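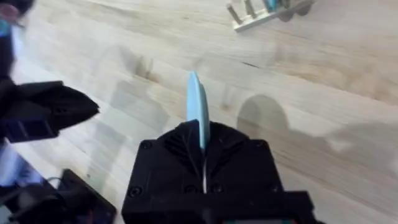
Oil is fine on a whitewashed top as long as it is a clear, non-yellowing one, according to Pretby, but ordinary linseed will turn the white areas amber within a year.

That was the first response when I raised this in the finishing chat, and it left me with more doubts than I started with, so I am posting the full details.

Whitewashed wood tabletop, long visible grain, a few knots and darker streaks. It came secondhand from a seller in Tomcombe with no record of the finish. It is used as a work surface, with tools and cables on it most days. The color is still even, but the surface feels dry, and a drop of water near one of the knots left a mark that took 5 hours to fade. I want to seal it without losing the pale tone and without sanding through the wash. Is a water-based topcoat safe if I don't know what is underneath?

Posted by Villalobos, March 2026
843 views

Zoltham

Find out what is on it first. Pick a spot on the underside edge that has the same finish as the top. Put on a few drops of denatured alcohol, wait a minute, and rub with a white cloth. If the finish goes sticky, it is probably shellac. If nothing happens, repeat with lacquer thinner on a fresh spot. If neither one moves it, you have either a cured varnish or an oil that has soaked in completely. A water drop that marks the wood suggests a thin oil or no topcoat at all.

For bare or nearly bare wash:

Clean with mineral spirits and let the top dry overnight.
Wipe once with a barely damp cloth to raise the grain. Let it dry.
Knock back the raised fibers by hand with 320 grit, along the grain, two passes at most. Stop if white dust turns tan – that is the wood showing.
Apply water-based matte polyurethane with a synthetic brush. Thin coats, three of them, and follow the recoat time on the can.

Knots can bleed yellow through a water-based finish. Spot-prime them with clear dewaxed shellac and let it dry before the first coat. Test this on the underside too, as even the pale grades of shellac add a little warmth.

Leave the top clear for 8 days after the last coat. It is dry to the touch much sooner, but rubber feet and cable jackets can print into a film that has not cured.

Tomcombe_Bench

I just used paste wax. Looks ok. Needs redoing every 5 months or so and it does nothing for hot cups.

Pretby

Wax is workable, but do it last or not at all. Polyurethane does not bond over wax, and getting it back out of open grain takes several rounds of mineral spirits.

Correction to my comment in chat: I was assuming bare wood. If the alcohol test softens the finish, don't oil it. Clean it, scuff it lightly and put dewaxed shellac over the whole top as a barrier, then the matte coats as Zoltham lists them.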